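Ultdale Students Log 1,941 Runs on Two-Arm Table-Clearing Project

Apr 2, 2021

The robotics club at Ultdale Technical College has passed 1,900 recorded runs on its table-clearing project, adviser Ghassan Zoubi reported this week. The total stands at 1,941, against a target of 1,000 set in December.

The task is to move tableware from a flat surface into an open bin using two arms mounted on opposite sides of the table. Students write the motion sequences, operate the arms and label each run as complete, partial or failed. Runs are sorted into batches of 100, and each batch is reviewed by a student who did not operate the arms.

Plates have the lowest completion rate. A plate lying flat leaves little edge for the fingers to close on, and the current sequence approaches it from the side at table height. Clear glasses cause a separate problem — the club's vision software, named Urio, often misplaces the rim.
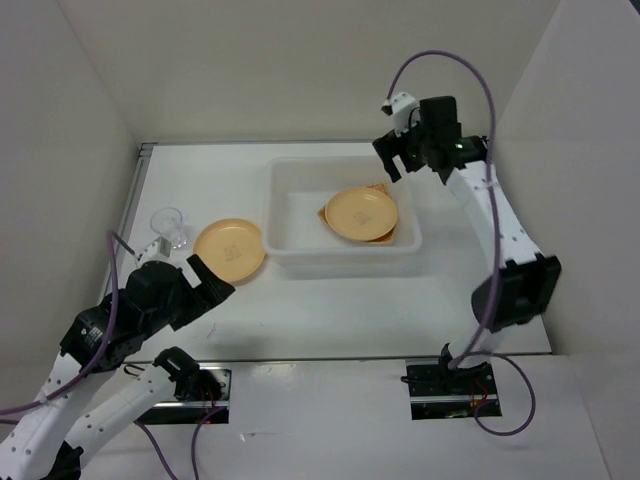 The club's two-arm station with one plate in the bin and a second plate and a glass still on the table.

The club will enter the project in the Bestance student automation contest, in the two-arm handling class. Entries are scored on completion rate and cycle time. Zoubi said the next batch will use a revised wrist angle for plates and leave the glass sequence unchanged.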